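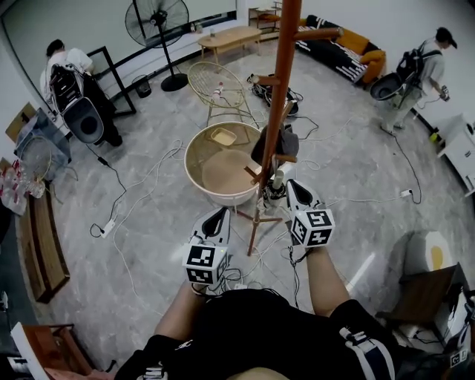 Do you hang the coats by the loop or by the hood, asks a reader under my last post, and does the rack not fall over when all of them are on one side? I will answer here in several small posts, because the box for comments is too short for me.

By the loop, if there is a loop. The hood gets a point in it after one night and then you walk in the street like a garden gnome.

And yes, it can fall. A rack on three feet is stable only when you are fair to it. I put the heavy coat over one foot and the next heavy one on the other side. Before I learned this, it fell two times in July, when I had only rain jackets on it, so you see that also light things can do it.

My rule now is one thing on one peg. At the moment a dark gray cloth has its own peg and I leave it like that. When two things share, the lower one is forgotten until spring.

The rack is wood, a reddish brown. I paid 30 for it in the secondhand hall at Grusley, and the man wanted 80 in the beginning. A new one in the Hotevari catalog is much more expensive and I did not like the pegs.

Some of you asked about the round white basket beside it. It has a light tan lining and I like it very much, but it is a bad friend for tidy people. Everything goes in and you see nothing. So I put a small yellow tray inside, for the things that should not sink to the bottom.

The gold wire chair is more difficult. It is pretty and round, and for this reason people put things on the seat and do not sit. There is a small white bottle on it again. I have decided that a chair can be a table on some days.

Orange cushions on a black sofa with white stripes: I was afraid of this for a long time. My first cushions were beige, from Zodberg, and they looked tired already in the shop bag. With the orange I think the back wall is more awake.

To the person who wants to know if the fan should go away in winter - mine stays. It is black and it stands near the wall by the light wood coffee table, and I have no closet that is tall enough. I wipe the grille with a damp cloth, with the plug out of course.

Next I want to do the small wooden shelf behind the sofa. I can reach it only with one arm, and this is a stupid way to dust. Maybe I move the sofa forward 19 centimeters. I measured with the old Oddsson tape, the one where the first numbers are rubbed off, so please do not trust me too much on this.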